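Foltside Toy & Game Library – questions we get asked all the time. Updated September, will tidy up when I get a minute. – Cempaka

**Who can join?**
Anyone living in Willport or Predmont. Grandparents too, and family day cares. Bring something with your address on it.

**What does it cost?**
$95 a year per household. Pay up front or split it in 2, your choice. Concession card, come and talk to us first.

**How many things can I borrow?**
Four toys and two puzzles at a time. Ride-ons count as two toys. Party packs are seperate, see further down.

**How long for?**
Three weeks. You can renew once by email if there's no one waiting. After that it has to come back, even if there are tears. Sorry.
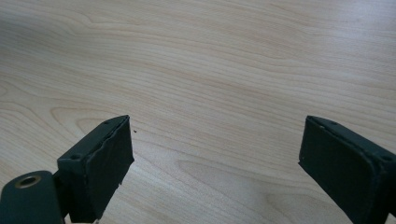

Late fees are $2 a week per item, capped at the end of the month. We'd much rather have the toy than the money, so don't hide from us if you're overdue.

**What if we lose a piece?**
Tell us at the desk. One missing puzzle piece – no charge, we write it on the box. Missing the main bit of something, we'll work out a fair price with you. If the piece turns up behind the couch in six months we'll refund it.

**Do I have to clean things before I bring them back?**
Yes please. Wipe plastic down with warm soapy water and dry it properly. Dress-ups and soft toys, check the tag. If there's no tag, leave it and let us know when you hand it in.

**Something broke. Am I in trouble?**
No. Toys break. Put all the bits in the bag, sharp ones wrapped up, and give it to Brendan Ní Mhurchú, who does our repairs. Please don't superglue it yourself.
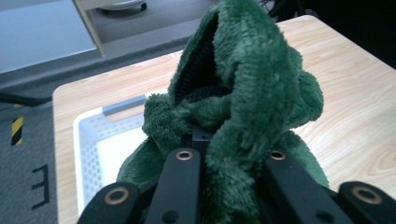
**Can I reserve a toy?**
Email us the catalogue number and your member name. We hold it for one week from when it comes in, then it goes back on the shelf. The marble run is no. 277, before you ask, and the wait is long.

**How do party packs work?**
Members only. $50 deposit, pick up the afternoon before, back by noon the day after. Book early in spring becuase they all go.

**Do you take donations?**
Good condition, all pieces, nothing with button batteries. Jigsaws up to 500 pieces, bigger ones just don't get borrowed. Please don't leave boxes at the door overnight.

**Where do I park?**
Side street, behind the bakery. The front spots are 15 minutes only and they do check.

Anything else, ask at the desk or email. Replies can take a few days.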